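The box lid problem, or how I spent my winter

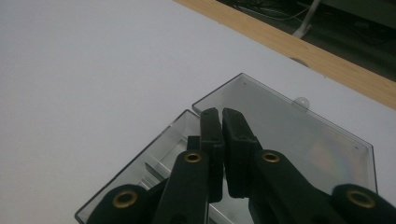

The gripper at the hinge of the smoky box, a finger on each side.

March 4, 2024

There is a number I have been carrying around in my pocket for a month, and the number is 58. Fifty-eight percent. That is how often our robot arm could close a hinged plastic box before Christmas. My nephew, who is three, does better, and he does it while eating a banana.

I've been promising a post about the box work since the fall. Some of you asked for it. Most of you asked about my sourdough, and that post is going to have to wait until the sourdough deserves one.

So. The setup, for people who came in late. I work on a small project called Timent, which is me, Onyekachi Tamuno and whoever Ifeoma Eze can lend us from the lab upstairs. We teach an arm to do small household things by showing it how a person does them. The person holds a gripper in one hand, with a camera on it, and does the task. Then we train a policy on the recordings and put it on the arm, and then we stand there with our arms folded. You have two fingers, black, linked up with more hinges than seems reasonable, and after an hour of using them you start reaching for your coffee with a pinching motion.

The box is one of those clear organizers with divider walls inside that people buy for beads or screws. Ours has gray-tinted plastic that you can see through, which is exactly what you want if you are a person hunting for a screw, and a terrible thing to put in front of a camera. The lid lies flat on a white table and picks up every reflection in the room. From some angles it has a bit of a rainbow on it. Very pretty. The policy hated it.

For the first round we collected 344 demonstrations, all of them me and Onyekachi opening and closing the box the way we happened to feel like doing it. I went for the front edge of the lid. Onyekachi hooked it from the side, with a flick he was proud of. We dumped everything in together, trained overnight, and got the 58.

The failures were the interesting part, once I stopped sulking. I sat down and watched every one of them, which took an afternoon and most of a bag of pretzels. I was expecting the arm to miss the lid because it couldn't see it. That did happen, now and then. Much more often it found the lid fine and then hung above it, twitching between my way and Onyekachi's way, until it came down halfway between the two and shoved the box across the table. It had learned two good habits and was performing the average.

People who work on imitation learning are now nodding wearily. Yes, I know. Multimodal demonstrations, there are fixes for that, we were even using one of the fixes. It helped with other tasks. On this one I think the plastic made it worse: when the view of the lid is mushy, there's not much to tell the policy which of the two plans it had already started on, so it kept changing its mind. I can't prove that part. I did try taping the lid's edge with blue painter's tape, and the dithering mostly went away, but the run was short and I don't want to hang a claim on a roll of tape.

What we tried next was Ifeoma's idea, and I argued against it for two weeks, so let me give her full credit in public. She said to stop starting from the lid. Start from the hinge. Bring the gripper down over the seam where the tray meets the lid, one finger on each side, touch, and only then go and do the rest. Her reasoning was that the hinge is the one place where the box has a strong visible structure and also pushes back in a predictable way. If you start there, every demonstration begins from the same spot, and the policy gets a kind of handshake with the box before it has to commit to anything.

I said it was a wasted motion. I said no human closes a box by first patting it on the spine. She said no human was going to be grading it.

We recorded 469 new demonstrations this way. It is a boring motion and I have now done it in my sleep, according to a witness. We kept the network the same and the training settings the same, and we let the box start at different angles on the table as before. I also trained one version on a random 344 of the new ones, to keep the comparison fair on size.

The fair version closed the box 81 percent of the time. The full one got to 86. Same arm, same table, same irritating plastic.

The caveats, since I'd rather list them myself than read them in the comments. It is one box. We bought a second, from Nilley, with a stiffer lid, and the score dropped to 70 without any retraining, so whatever it learned is partly about our box in particular. The new demonstrations were also recorded by people with months more practice, and I'd guess a few of those points are just us getting less clumsy. To sort that out we'd need to go back and record lid-first again with our current hands. Onyekachi has volunteered me for this.

The touch at the hinge also costs time. A full close takes nearly twice as long as it did before, on the occasions when before worked at all. For a demo that's fine. For a robot in somebody's kitchen it would look like a very nervous butler.

Still to do: lids with no hinge, where the whole trick has nothing to hold on to. The latch, which I have avoided mentioning. It's a little rounded tab of clear plastic, and closing the lid is a different job from getting it to snap shut. Everything above counts a box as closed when the lid is down. If you count the latch, please don't.

We hope to have the write-up and the recordings online in April. If you've tried this sort of fixed first contact on clear objects and it fell apart on you, write to me, I'd like to hear how.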